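Visit report: open day at the Grandis homeware works

Tane Henare and I went to the Grandis open day in September. The site is a former bus depot, 13 minutes on foot from the station, and visitors come in by the goods gate. Parking is limited. Beverley Tomoana from the print shop met us and took us through tableware first, then soft goods.

The tableware hall was loud and we were given ear plugs. Plates are glazed in batches of 600 and inspected by hand under strip lights. Seconds go to the shop at the front, cash only.

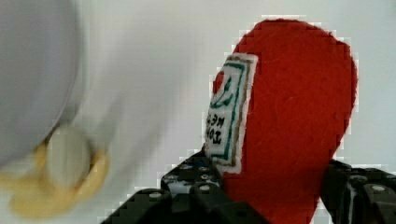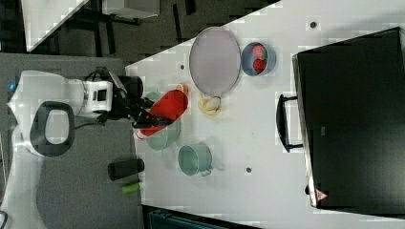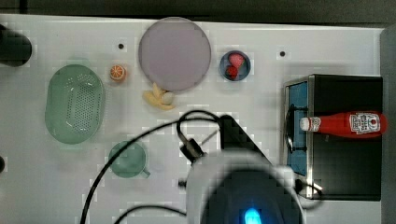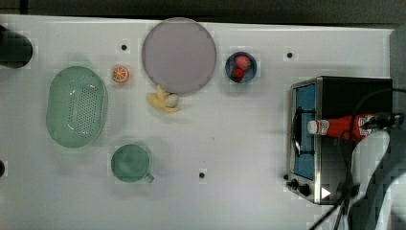 Colour was the part I had come for. Grandis mixes its own glazes, and Beverley spent a long while on greys, which she said are the hardest to keep the same from one firing to the next. A grey with some lavender in it, like the big plate on the white table, can come out brown if the kiln runs hot. They keep a test tile from every firing in drawers along the back wall. Tane asked for the recipe and was refused.

Lunch was soup and a roll in the Cabrera building. The shop shuts at 2, so go there first if you want seconds.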